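# Why Do Trees Have Rings?

Have you ever sat down on a tree stump and noticed the circles? I did this last June, in the woods behind Dromlow, when I was supposed to be helping carry the picnic. I got down on my knees and started counting instead, and by the time I looked up my sandwich was gone. (My brother. Of course.)

So let's talk about those circles, and about what happens to them when a tree gets turned into boards and tables and spoons.

## A tree puts on a new coat every year

A tree doesn't grow the way you do. You get bigger all over. A tree gets taller only at the tips of its branches, and it gets fatter only in one very thin layer just under the bark. That layer is called the **cambium** (say it KAM-bee-um). Everything inside it is wood, and most of that wood is finished growing for good.

In spring there's usually lots of water and the leaves are just coming out, so the tree is thirsty and in a hurry. It makes wood with big, roomy tubes for water to travel up. Later in the summer it slows down and makes wood that is tighter and often darker. Then winter comes and it stops.

Next spring it starts all over again. The dark wood from last summer is right up against the pale new wood, and that's the line you see. One light part plus one dark part makes one ring, and one ring is usually one year!

My stump had 33 rings. That tree started growing before I learned to ride a bike, before I was even born. I found a really skinny ring near the middle and I've been wondering about it ever since. A skinny ring can mean a dry year, or a year when hungry caterpillars ate the leaves, or just a bigger tree next door hogging the sunshine.

## So where do the stripes come from?

This was the bit that puzzled me when I was little. If the inside of a tree is full of circles, why does a wooden table have stripes?

Get a carrot and I'll show you. Ask a grown-up to help with the knife. Slice the carrot straight across, like a coin, and you'll see a circle in the middle. Now slice another one the long way, from the top to the pointy end. No circle! You get a long shape running down it, with lines on each side.

Wood does the same thing. Cut across the trunk and you get rings. Cut along it and the rings turn into long lines, and those lines are part of what people call the **grain**.
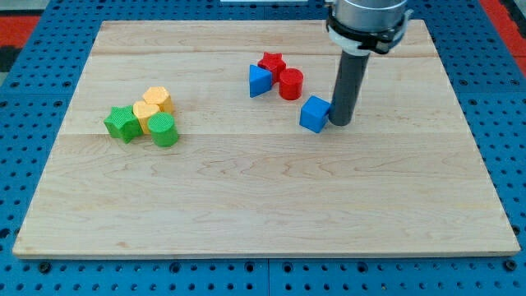

Grain can be very straight or very wiggly. Trees aren't perfect poles, you see. They lean, they bend, they bulge. A saw goes through in a flat, straight line, so wherever the tree was bumpy the saw catches the rings at a funny angle and you get waves and swirls.

And then there are **knots**. A knot is the place where a branch used to join the trunk. The trunk keeps getting fatter, year after year, and it swallows up the bottom of the branch as it goes. When somebody saws a board, they slice through that hidden bit of branch. Some knots have teeny rings of their own. I think they look like eyes, and there's one on my bedroom door that I used to say goodnight to.

## Why glue strips together?

I asked Stavros Delić, who makes kitchen tables at a workshop called Marras, why so many tabletops are made of strips stuck side by side. Wouldn't one huge piece be nicer?

He laughed and told me that wood never really sits still. It soaks up a little water from damp air and swells, then it dries out and shrinks. A very wide board can curl up at the edges like old toast. When you glue narrower pieces together, the finished board often stays flatter. You also don't need an enormous tree to make it.

He let me run my finger over one of his joins with my eyes shut and I couldn't find it – not even a tiny bump.

## Be a ring detective

Here are 3 things to try this week:

1. **Find a stump** and count the rings from the middle out. Stick a pin in the ring for the year you were born, if the tree is old enough and was cut down recently.
2. **Make a grain rubbing.** Put thin paper on a rough, unpainted piece of wood and rub gently with the side of a crayon.
3. **Go on a knot hunt** at home. Check floors, doors, shelves and the bottoms of drawers.

The oldest slice of tree I've ever seen is in the museum at Kultport. It has 486 rings, and there are little flags pinned along it. I got as far as 70 before I lost my place and had to start again.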